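Ferkus Hand-Held Gripper Kit: Term Project Report

Aminu Ojo
Shared 46 times | 9 comments

1. Purpose

Our group was asked to choose one data collection kit on the market and say whether the department should buy a second set. We chose the Ferkus kit because the lab already had one on loan and two of us had used it in the fall. The kit is a pair of hand-held grippers, each with a camera, plus software that turns the recordings into training data for a robot arm. The person collecting data does the task by hand with the grippers, and no robot is needed in the room.

The price we were quoted was $2,798 for the pair with one year of software. The closest alternative, the Uleck set, was $2,728 without software. We did not test the Uleck set and only compared it on paper.

2. Setup

Unpacking and charging took most of one morning. The printed guide covers the grippers well but says very little about calibration. We had to repeat the calibration three times before the software accepted it. The mistake was ours on the first try (we had the left and right units swapped in the settings). On the second try the software stopped without giving a message, and we never found out why.

Each gripper has to be matched to its own profile. Once that was done we did not have to do it again for the rest of the project.

3. Tasks

We recorded four household tasks: folding a towel, stacking cups, opening and closing a microwave, and moving food containers from a counter to a shelf. All recording was done by group members, working in shifts of forty minutes. We found that after forty minutes people started to rush the closing motion and the recordings got worse.

The target was 1,280 usable recordings across the four tasks. A recording was usable if the software could follow both grippers from start to finish. We kept the rejected ones in a separate folder so we could look at the causes later.

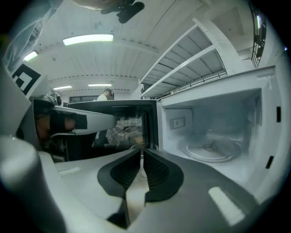
Towel folding was the slowest task to record, and cup stacking was the fastest. The microwave task gave us 617 recordings, more than any other, and it also had the most rejects before we changed our method. At first each person started wherever they liked. After we agreed on a fixed starting position and a two-second pause before moving, the software lost track much less often.

4. What worked

The grip is comfortable for small and medium hands. The finger pads held cups and containers without slipping. Uploading was simple, and the review screen let us delete a bad take in a few seconds.

5. Problems

The trigger spring on one unit became stiff in the second week. Ferkus support answered the next day and sent a new spring, which we fitted ourselves. The largest file exports failed on the older lab computer and had to be moved to the one in the Finley room.

6. Recommendation

We recommend buying a second set if the software license can be shared between both. If it cannot, the department should borrow a Uleck set and run the same four tasks with it before deciding. Our settings and the reject log are in the project folder under Ferkus_term.

9 comments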